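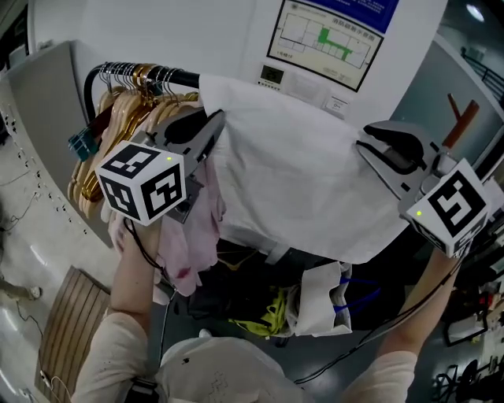 Nerkwood's rules for hand-held gripper work apply to every site that records tasks for us, including partner sites using their own equipment. They cover how the grippers are held, how markers and cables are looked after, and what has to be written down after a session. Garment tasks cause the most questions, so many of the answers below use them. A shirt held by its two top corners at the rail, one gripper to each corner and a marker cube below each gripper, is the two-handed hold we mean when the rules say "corner grip." Ritva Leinonen keeps the rules and answers questions that are not covered on this page.

Who has to follow these rules?

Anyone who wears or holds the equipment during a recorded session, and anyone who sets up the room for them. Visitors who are only watching need to follow the floor and exit rules.

Do the rules apply to practice sessions?

Yes, with one exception. You do not have to fill out a session sheet for practice. Everything on cables, markers and breaks still applies.

How long can one person work without a break?

No one may hold the grippers for more than 14 minutes at a time. After that, put both grippers down on the bench and rest for at least 5 minutes. Switching hands does not count as a rest. If your wrist or thumb hurts before the time is up, stop and tell the session lead. You will not be asked to make up the lost recordings.

What should I wear?

Long sleeves are fine as long as they fit close at the wrist and do not slide over the gripper handle. Take off bracelets and large rings. Tie back long hair. Shoes must be closed at the toe. Lanyards go inside your top or stay in your locker.

How should the cables run?

Along the forearm and then down, with enough slack to reach both arms straight up. Check this before you start by lifting both grippers to the height of the rail. If a cable pulls tight, run it again. Cables on the floor must be taped or covered wherever people walk. At Mullholm they go behind the work area, and we would like other sites to do the same where the room allows it.

What is the rule for marker cubes?

Keep every printed face clean and flat. A scratched, bent or peeling face means the cube is replaced before the next recording. Do not redraw a marker with a pen. Do not put tape over a face, even clear tape, as it reflects light. Wipe cubes with a dry cloth at the start of the day.

Can I swap the left and right grippers?

No. Each one is set up for its own side. If they were swapped by mistake, mark the whole session as rejected and record it again.

How hard should I grip the fabric?

Just enough to hold it. The finger pads should close on the cloth without stretching it. We use the Bite check: close the gripper on a folded cotton swatch, lift it, and pull lightly with your other hand. The swatch should come free with a light pull. Run the Bite check on each gripper after 100 grips, and any time a pad is changed.

What happens if I drop a garment?

Keep going if it is still within easy reach and you can pick it up with the grippers. Otherwise stop the recording and note "drop" on the sheet. Do not put a gripper down in the middle of a recording to use your bare hand. Dropped attempts are kept - they are useful to us, and they do not count against you.

Do the clothes have to be clean and neat?

They have to be washed before they come into the room. They do not have to be ironed, and marks that stay after washing are allowed.

How do I number the sessions?

Gruramis gives each session a number when you open it. Copy that number onto the paper sheet. If Gruramis is down, write the start time and your initials, then add the number later the same day.

How often are the rules reviewed?

Every January. Smaller fixes go out on a Thursday, and sites have 10 working days to put them in place. Safety changes apply the day they are sent.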